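Notes for the bench talk - looking after the drawer cell

Start with the cell itself. We call it Brestine. One arm, a wrist camera, a fixed camera, green cloth on all sides. Rūta Rebane set it up in December and I took over the upkeep. 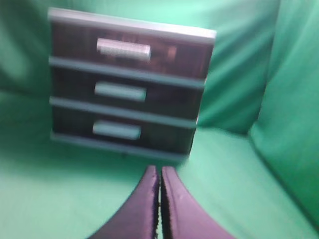 Finger pads first. Check the inner edges every 70 runs. If the lining is ragged, change it before you touch the grip settings. I lost a Sunday doing it the other way round.

Wrist camera next: six screws, hand tight, then run the Kollar check. Allow 14 minutes.
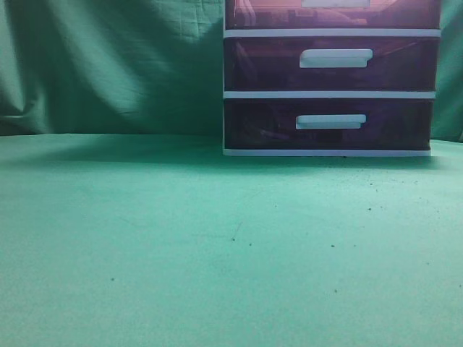

Keep the cloth clean. Grit shows up as dark dots and the depth map picks it up. Lint roller, then a soft brush along the base of the drawers. No sprays - they mark the cloth.

Fault 2707 means the drawers have shifted. Push the unit back to its stop and home the arm. Ona Vasiliauskas has the log. 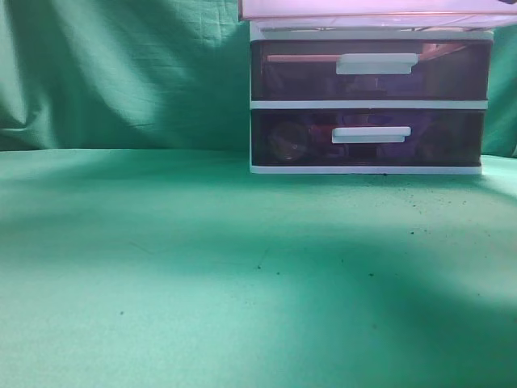

Fixed camera view: drawer unit, with specks on the cloth.

Pause for questions, then on to spares.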